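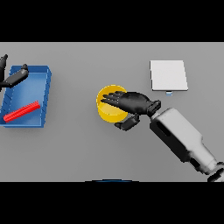

**Why do clubs put a sell-on clause in a transfer?**

The selling club gets a share of the next fee if the player is sold again. It's most common when a smaller club lets a young player go before his price has peaked.

## Notes for the supporters' evening, 16 June 2018

Speaker: Naveen Mittal

**Opening**

- Thank the Gillis for the room. Bar closes during the talk and opens again for questions.
- I'm not a lawyer or an agent. I kept the player records at Tromumus and read a lot of contracts.
- Ask who remembers Ibarra playing on the left. Wait for hands.

**The Ibarra sale**

He came through our youth side and was sold to Plasell as a teenager. People were angry about the fee. What most of them didn't see was the clause on the second page, which gave us a share of any later sale.

Go slowly on the next part. It confused people last time.

There are 2 ways to write the share:

- A share of the whole fee. Simple. Whatever the buyer pays, you take your cut.
- A share of the profit. The club selling him takes off what it paid you first, and you get your cut of what's left.

Ours was the second kind. If Plasell had sold him for the same money they paid, we would have received nothing.

**What goes wrong**

- Swap deals. If the player goes one way and another player comes back, somebody has to put a value on it. The contract should say how. Ours didn't.
- Loans with a fee. Check whether the clause covers them.
- Add-ons. Money paid later for appearances or promotion should count toward the share. Get it in writing.
- Free transfers. When the contract runs out and he walks, there's no fee and no share.

**Buying out the clause**

A club short of cash in October may take a smaller sum now and give up the share. I've seen it done to cover wages. Don't be too hard on the people who sign these. The player might get hurt or never move again.

(Tell the story about the fax machine only if we're on time.)

**Crowds**

Somebody will ask if the money made a difference. We had 200 at some midweek games that season and 2,000 for the cup tie. The cup tie paid for the new drainage. The Ibarra money went on the youth side, mainly coaches and the van.

**Questions**

Repeat each question into the microphone. No comments on current players' contracts. Raffle is drawn straight after, tickets from the table by the door.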